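**Glare on framed print – change the glass or move the lamp?**

**hisell_hall:** Quick one, got guests coming so typing fast. Red flower on a blue background, dark wood frame, cream mount. Hung it under the wall light and now there's a great blob of light on the glass right over the flower. Drives me mad every time I go past. Non-reflective glass? Or just shift it? Frame's a Perniletti, bought in July, the back is all taped up and I don't fancy opening it.

**Khondokar:** Move the picture. Free. Next.

**violeta_m:** Disagree, sorry. Wall lamp with a frosted shade right over a picture will always bounce off plain glass, doesnt matter if you drop it a bit. Get the glass swapped. Any framer will cut the tape and redo it, 5 minutes' work.

**Khondokar:** Five minutes and a fat bill. Drop it a hand's width and look again before spending anything.

**hisell_hall:** Can't go much lower, the kids would be at it. Could go left but then it's not under the lamp and looks daft imo

**tansy70:** Dimmer bulb? We had the same with a Allutero print in our hall. Put a weaker warm one in and the patch was still there but I stopped noticing. Also is it hung on one nail? Little felt pads on the bottom corners change the angle a touch, worth a go

**violeta_m:** Pads at the bottom tip the glass upwards though – straight at the lamp. You want the top leaning out if anything. Longer cord, fix it lower down the back of the frame.

**tansy70:** oh. good point. ignore me on the pads

**Khondokar:** Or take the glass out altogether. Flat colour like that looks better bare.

**violeta_m:** In a hallway? With coats and wet umbrellas going past? No. The mount would be filthy by spring.

**hisell_hall:** Not taking the glass out, cream mount and two kids. Will try the bulb first, then the cord, then ring a framer if I'm still moaning. Anyone had acrylic put in instead, does it scratch? Photo's at the bottom, lamp on.

Cheers all
Violeta Maldonado's advice noted – yes I know it's you, V 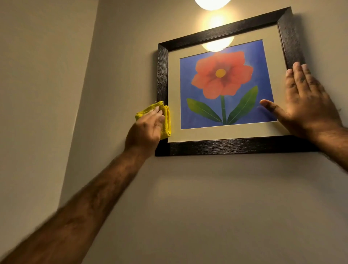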